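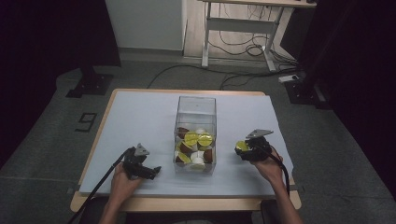
Progress report to the Edine Fund: the Mengal oral history project

Period covered: the second half of the grant, up to the end of February

Where we are

The grant was for recording people who worked at the Mengal cannery before it closed, getting the recordings typed up, and putting the lot somewhere the public can reach it. The recording is finished. The typing is nearly finished. The public can reach part of it, provided the public is patient with our search box.

We planned on 150 hours of tape and are a little over. Most of the overrun comes from one retired line foreman, who was booked for an hour and came back for five more sessions. He is very good on the subject of sardines. We have kept all of it, and his account of the flood year will probably end up as the best thing in the collection.

Transcripts

Edgars Lill took over the transcripts in the fall and found that our first batch had been run through software with firm views about what people in Mengal say. Every mention of "the brine room" had come out as "the bride room," which made the chapter on workplace injuries alarming reading. He has now corrected the first batch by hand and written a short style guide, so that we all spell the foremen's nicknames the same way. The guide is 8 pages. I had hoped for two, but I have used it every day.

The remaining transcripts are waiting on their speakers. We promised everyone the chance to read theirs before it goes public, and people are reading carefully. One couple, interviewed separately, asked to swap and correct each other's. We said no.

The website

Plullel built the site and handed it over on time, which I mention in case it never happens again. Audio plays on phones. Search works well for single words and badly for names with an apostrophe, and the town is full of them. The fix is promised as part of the existing contract at no extra charge.

Photographs are the weak spot. Families lent us albums and shoeboxes, and the scanning went quickly, but the captions did not. "Dad at work, hot day" is a fine caption for a family album and not much use to a historian. We held an open afternoon at the library where people could sit down with the prints and argue over who was who. Roughly 800 pictures now have at least one name attached. A few have three competing names for the same man, and we have recorded all of them.

Money

Spending is in line with the budget apart from two items. Travel came in under, as nearly everyone we wanted to talk to still lives within walking distance of the old gate. Equipment came in over. The Vorex recorder we bought at the start developed a hum, and the repair cost nearly as much as the machine. I should have replaced it sooner. The saving on travel covers the difference, and we aren't asking for more.

What went less well

We wanted more from the office staff. The floor workers talked freely, partly about the office staff, who then became shy. We have 6 interviews from that side and would have liked twice as many. The school visits also slipped. The teachers were keen, the calendar was not, and a pilot lesson is now set for after spring break.

What is left

Finish the outstanding transcripts and post them as they are approved. Return the last of the borrowed albums, including one whose owner has moved and left us a phone number one digit short. Run the pilot lesson. Get the apostrophes working.

The final accounts will follow with the closing report, along with a copy of the style guide for anyone who wants one.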